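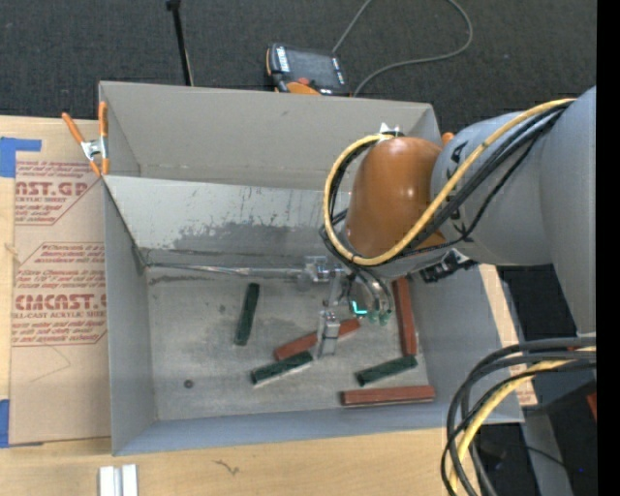
Fig. 1. Open-topped bin on a tabletop.

Storage and Moving House: Notes for Session 3
Household Management, evening section
Instructor: Csenge Tóth
Handout revised 8/5/19

Last time we left off with the household that owns too many things and believes it owns too few containers. Most of you wrote in your homework that the cure was a trip to the store. I have marked these papers gently. A person who buys bins before sorting ends up with the same junk plus bins.

1. Open storage and closed storage

An open bin has one great merit: you can throw something into it from across the room. It has one great fault, and it is the same one. Anything without a lid will collect mail, coins, a single glove and the charger for a phone you gave away. Closed storage slows you down a little, and that pause is often enough to make you hang up the coat.

Rule of thumb for the exam, and for life if you have any left after this course: things you touch daily go open, things you touch monthly go closed, things you touch yearly go closed and labeled. Things you never touch are covered in Session 5, Letting Go, for which you should bring tissues and a trash bag.

2. The Beltmont Street case

Read the packet before class. In short: a couple moved out of a two-bedroom apartment on Beltmont Street and kept a list of every box. There were 162. They had planned on 98. The difference was mostly kitchen, as it always is, along with a category the husband wrote down as "cables, maybe good."

Look at the dates on the list. The first 47 boxes were packed in May, in good order, with the contents written on two sides. The rest were packed in the last three days before the truck came. From there on the labels say things like "desk??" and "more," and one box near the end just says "no." You will be asked to work out what went wrong and when. "They should have started earlier" is true and will earn you one point.

3. Weight

Books go in small boxes. I say this every term and every term somebody fills a wardrobe carton with encyclopedias and then telephones me from the bottom of the stairs. Linens go in large boxes. Heavy items at the bottom, light at the top, and nothing rattling. Before you tape it shut, lift it. If you make a noise, take something out.

The same goes for bins you plan to keep under a bed or on a shelf. A rectangular bin wastes less shelf than a round one, and a large one will hold more than you can carry. Bins are sold by volume, and your back works in pounds.

4. Labels

Write the room it is going to. The room it came from is of sentimental interest only. Add two or three contents in plain words. "Misc." is a confession and I will take off points for it.

Color coding works well in homes where one person does all the packing and also all the unpacking. In other homes it leads to talks about whether that was teal.

5. Two schools of unpacking

Nieminen holds that you should do the bedroom first, so that however bad the day gets there is somewhere to lie down. Kenel says kitchen first, on the grounds that hungry people open boxes badly. The reading gives both in full, with a good deal of sniping in the footnotes. I lean toward Nieminen, but I have also eaten cereal out of a measuring cup on moving night and can see the other side.

Neither of them says anything useful about the garage. No author does.

Reading for next time
Kuvmont Housekeeping Reader, the chapters on closets and on attics. Skip the one on cedar unless you have a particular interest in cedar.

Homework
Choose one drawer at home. Empty it onto a table, sort it into keep, move and toss, and hand in the list. One page, please. Last term I received eleven pages on a single nightstand, and we have all had to live with what was in it.

Late lists go in the tray outside my office, which is open storage, so write your name on them.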